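La camiseta de Praris

Cuando me mudé al piso de Araya me prometí que la ropa limpia no iba a pasar más de una noche encima de la cama. Llevaba ya tres. La apartaba para dormir, la devolvía al colchón por la mañana y me iba a trabajar tan tranquila, como si aquel montón fuera un gato viejo con sus costumbres.

El domicilio de antes, el de la calle Warora, tenía un armario enorme y una lavadora que bailaba. Este tiene una ventana preciosa y ningún sitio donde meter nada. 335 euros me pedían en Womano por una cómoda, así que seguí con mis cosas por el suelo, junto a la pared, y con la cama haciendo de mesa, de tendedero y de oficina.

Aquella tarde de marzo me puse por fin. Guardé los calcetines, las toallas, el pijama de franela – ¡qué calor solo de verlo! – y al final quedó una cosa gris, retorcida como una cuerda, sobre la sábana casi del mismo color.

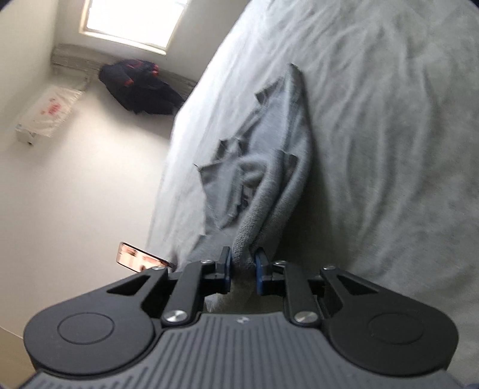 Lo último del montón, todavía hecho un nudo.

Podía ser cualquier cosa. Tengo mucha ropa gris (demasiada, según mi madre) y de lejos no distingo una prenda de otra. Tiré de una punta, luego de la otra, le di la vuelta, pasé la mano para quitarle las arrugas y entonces asomó el dibujo azul oscuro, con todos aquellos picos a los lados.

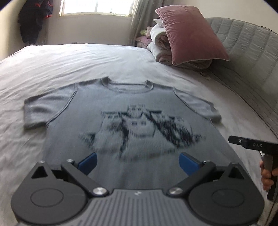 Era la camiseta de Praris. La compramos en el concierto, dos iguales, después de 178 kilómetros en autobús y un bocadillo malísimo. Una se la quedó él y la otra me la quedé yo, y cuando nos separamos jamás hablamos de eso. Hablamos de la lavadora, de las plantas, de quién se llevaba la sartén buena.

Me la acerqué a la cara y olía a mi suavizante, nada más. Busqué la etiqueta del cuello y vi la talla. La mía era una M.

Esta era una L.

Me senté en el borde de la cama con ella en las rodillas. Luego la doblé, la desdoblé y me la puse para hacer la cena.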